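The Laundry Pile Is Winning, but Less Than Before

In my family we ironed everything. Bed sheets, kitchen towels, even socks when my grandmother was in the mood. So when I moved to Rikarlow and started to live alone, I thought I knew everything about laundry. I knew how to iron. I did not know how to fold forty things after work when I was hungry.

For the first winter I had a system which I called "the chair." Clean clothes went on the chair, and I took them from the chair in the morning. When the chair was full, I closed the bedroom door. I am not proud of it.

In March I decided to change this, and I want to write down what helped me, maybe it is useful for somebody.

First, I stopped folding on the bed. The bed is soft and low, my back hurts after ten minutes, and it is too easy to push everything aside and lie down. Now I use a table. It must be a table with nothing on it before I start — no mail, no cups.

Second, I fold on Wednesday evening and on no other day. I wash 4 loads in a month, more in summer, and they wait in the basket until Wednesday. Before, I did a little every day, and it felt like I was always folding.

Third, I take the thing that lies on top. I used to search in the pile for all the T-shirts, then for all the pants, and the pile became only a bigger mess. Now the top one goes first, whatever it is. Jeans are my favorite, they are heavy and they stay how you put them. Anything with cords or strings is the worst. I lay it flat, put the cords inside, and then fold the sides over them. If the cords stay outside, they catch on the next thing and pull it out of the drawer with them.

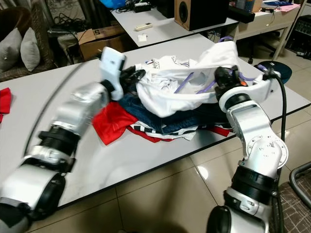
White one first, then the jeans, and the stripes have to wait.

I also bought two drawer boxes from Flanell, 80 centimeters long, and they fit under my bed. One is for sweaters and one is for things I do not want to decide about yet. The second one is already full.

My sister asked me if I still iron. Only shirts, and only when somebody will see them. Please do not tell our grandmother.

Next time I will write about the socks. I have a bag of single ones that I brought with me from my old apartment in Urnard, and I still believe the other halves will come.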